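Open day at Arnine: who went, and was it worth the drive?

torquewrench_sal
Posted Wednesday, 9:14 PM

OK so I finally went to the Arnine open day out in Flandeck and I have thoughts! I've been asking on this board for months whether their manipulation demos are any good and got nothing but shrugs, so I drove over after work and stayed till they turned the lights down.

First the good stuff. Free parking, decent coffee, and the staff will talk your ear off if you let them (I let them). The simulation room was the busiest by far. They had the rendered scenes up on a big display, a Franka arm over a white table with a bunch of stuff on it, and you could stand there as long as you liked and pester the person at the keyboard.

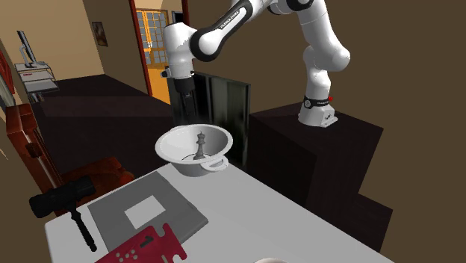
I probably spent most of my evening in that one room. They're using a planner called Krajčí, and the person running it said they had 2,430 table layouts to draw from, with different objects every time. I asked if I could pick one and they said sure, so I got to punch in 739 for no reason at all. Took a minute to load and then off we went.

Anyway, if you're into grasping at all, go. If you want big loud machines throwing car parts, stay home.

beltdrive
Posted Wednesday, 9:40 PM

Went too, and I'm going to be the grump. It was a room full of people watching a screen. I can do that on my couch. I wanted real hardware, and all I got was one cell behind a rope, which was switched off when I came through.

torquewrench_sal
Posted Wednesday, 9:52 PM

Fair, but did you ask about the cell? They ran it twice while I was there. You have to catch it on the hour.

beltdrive
Posted Wednesday, 9:58 PM

There was no sign saying that!

torquewrench_sal
Posted Wednesday, 10:03 PM

Yeah, no argument there, the signs were terrible. I walked into a supply closet looking for the restroom.

pinto_bean_labs
Posted Wednesday, 10:17 PM

I'm with Sal on the sim room. I teach an after-school robotics club and the kids always think simulation is the boring part, so I liked that they put furniture and a doorway in there and made it look like somebody's house. A chess piece standing in a bowl is a nice mean little target too. Skinny stem, walls all around it, and you have to come straight down on it. My kids would argue over that one for a whole meeting.

Did you get any of the views from the gripper side? I left before they switched over.

torquewrench_sal
Posted Wednesday, 10:31 PM

I did! They flipped between views for us and this was my favorite, you really feel how little room there is between the fingers.
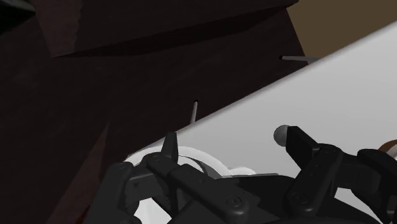 Looking down past the gripper at the edge of the table, Arnine sim room

I asked why they'd bother with an angle where the gripper hides so much of the table, and the answer was that a real camera mounted back there would have the same problem, so the software had better get used to it. Made sense to me.

beltdrive
Posted Wednesday, 10:45 PM

See, this is where I get off the bus. Nice picture, but does it carry over? Friction in a simulator is a guess. We bought into a sim package at my old job, ran 1,000 practice grasps that all looked beautiful, then put it on the floor and it couldn't hold a shampoo bottle.

pinto_bean_labs
Posted Wednesday, 10:52 PM

How long ago was that though? The tools have come a long way.

beltdrive
Posted Wednesday, 10:56 PM

Long enough ago that I had hair. Point still stands.

torquewrench_sal
Posted Wednesday, 11:08 PM

I did ask about that and got kind of a mushy answer, so I'll give you half a point. They said they'd be showing side-by-side runs, sim and real, at the Costedon event in September. I'd go just for that.

mill_rat_77
Posted Wednesday, 11:20 PM

Is Costedon free like this one? And can I bring a nine-year-old? Mine is obsessed with anything that has fingers.

torquewrench_sal
Posted Wednesday, 11:26 PM

There were kids at Flandeck and the staff were great with them. No idea on the price for Costedon, I'll email and post what I hear back.

beltdrive
Posted Wednesday, 11:31 PM

If they run the real arm I'll come. Somebody post the times in advance please.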